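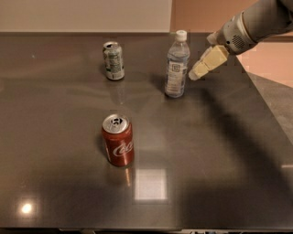

September, a bit after nine at night

Long day on the grasp planner, and I want to get it down before it all runs together in my head. I've been chasing the approach angle business since I got back from Arnbridge, and this morning I finally sat down with a fresh pot of tea and read through the whole of the Rumby logs from start to finish, all 1,944 lines of them. I should have done it a week ago.

The trouble is partly mine. When I wrote the sampler I let it try wrist angles over the full 360 degrees, thinking more choice could only help, and then the poor planner spent ages weighing up poses that no sensible arm would ever go near. I've now cut it down to the side the arm comes in from, and the planning step dropped to 809 milliseconds. I did a little dance by the kettle!

Perception is the other half of it. A clear bottle is a miserable thing to find with a depth sensor — half the points go straight through the plastic and the rest land wherever they please — and a shiny dark tabletop hands you back the ceiling lights as if they were objects in their own right. So I've been leaning on the colour picture for the outline and only trusting depth near the label and the cap, where there is something solid for it to hold on to. The cans are kinder, bless them, and they go into the collision map as plain cylinders with a bit of padding.

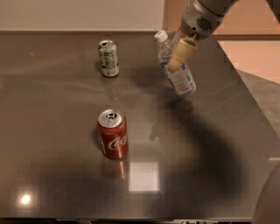

Bottle up off the table and on a fair tilt, both cans still upright.

The tilt bothers me more than I let on this afternoon. The planner still believes whatever it's holding stays at the angle it was grasped, so any place motion worked out from that will be wrong from the first waypoint. I think I need to re-estimate the pose after the lift, and Hepburn has an old routine for that which I might be able to borrow if I can get it to build.

I've bumped the branch to version 2 and left the Fokmont settings alone for now. Tomorrow I'll start on the pose check, and maybe tidy the config file, which is a dog's breakfast. Off to bed, my eyes are sore.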